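Can a Robot Clear the Table? I Tried a Kit to Find Out

February, by the Science Corner writer

We use cookies to remember which stories you have read. Ask a grown-up before you change your settings.

I have a confession. I really don't like clearing the table. So when a company called Zidbridge asked if I wanted to try its classroom robot kit, the Virkoneck, I said yes before I had even finished reading the message. Two robot arms! For picking stuff up! I was already planning my life of never touching a dirty cup again.

It didn't go quite like that. But I learned a lot about how robots grab things, and I want to tell you about it, so pull up a chair.

What comes in the kit?

You get two robot arms, two grippers (a gripper is a robot's hand), a box of electronics, and so many cables that I had to sit down for a minute. There is also a book with 18 activities in it. The first one is just turning everything on and saying hello, and I finished it with no trouble at all. The second one took me until dinner.

The kit is made for schools and clubs, with an adult around. You bring your own table. You also bring your own things to pick up, and the book says to start with light stuff that won't break. Please listen to the book about this.

Why is picking up a cup so hard?

Try something for me. Get an empty paper cup and pick it up. Easy, right? Now do it again very slowly and pay attention to your hand.

Your eyes found the cup first. Then your hand opened, just wide enough. Your fingers touched the sides and squeezed a tiny bit, and the moment the cup felt safe, they stopped squeezing. If it had started to slip, you would have squeezed a little more. You did all of that while thinking about lunch!

A robot doesn't get any of it for free. Somebody has to teach it where the cup is, how wide to open, how hard to squeeze and when to stop. Squeeze too little and the cup drops. Squeeze too much and -- crunch -- you have a paper pancake. I made several paper pancakes.

Fingers that bend

My favorite part of the whole kit is the fingers. When I think of a robot hand, I think of hard metal claws, like the ones in the toy machine at the arcade. These are different. Each one is a long skinny triangle with a row of openings through it, a bit like a ladder that gets narrower toward the top. The name for this is a fin-ray finger, and the idea comes from the fins of fish.

The clever thing is what happens when you push on the side. You would expect the finger to bend away from you. A fin-ray finger curls toward whatever is pushing it, so it sort of hugs the object. Push it with your thumb and it wraps around your thumb. I did this for much longer than I needed to for a review.

Because the finger changes its own shape, the robot doesn't have to be perfect. It can be a little off to one side and still get a decent hold.

How does it learn?

You can teach the Virkoneck by showing it. You guide the arms through a job yourself, and the kit saves every move. Each saved try is called a demonstration. The book suggests 200 demonstrations for a simple job, and my first thought was that this was a typing mistake. It wasn't.

Think of learning to ride a bike. You needed lots of wobbly tries, on different streets and on different days. A robot needs variety too. If you always put the cup in the same spot, it will learn that cups live in that spot, and it will reach there even if you have moved the cup to the other side of the table.

My clear-the-table test

I gave the kit three things to deal with. Two were paper cups, a gray one and a yellow one, standing up toward the back. The third was a green plastic bottle, and I laid it on its side to make life harder. Then I opened all the fingers, moved the arms out to the sides and got ready for a new round.

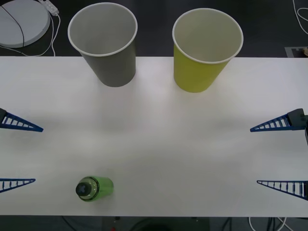 What I liked, and what I didn't

The fingers are wonderful. The book is friendly and has jokes in it (not all of them good). Having two arms means you can try teamwork, like one arm holding a cup while the other one puts something in.

The cables are a pain, though, and setting up takes ages. It also costs 892 dollars, so this is one for a school to share and not for your birthday list. I'd say it suits kids who are 10 and up.

And I still clear my own table.

Comments

Can it pick up an egg? I want to see the egg one.

My class has the Lachance kit and it only has one arm. We named it anyway.

I tried the slow cup thing and now I can't stop thinking about my fingers.

Please review the Aronora next, my library just got one!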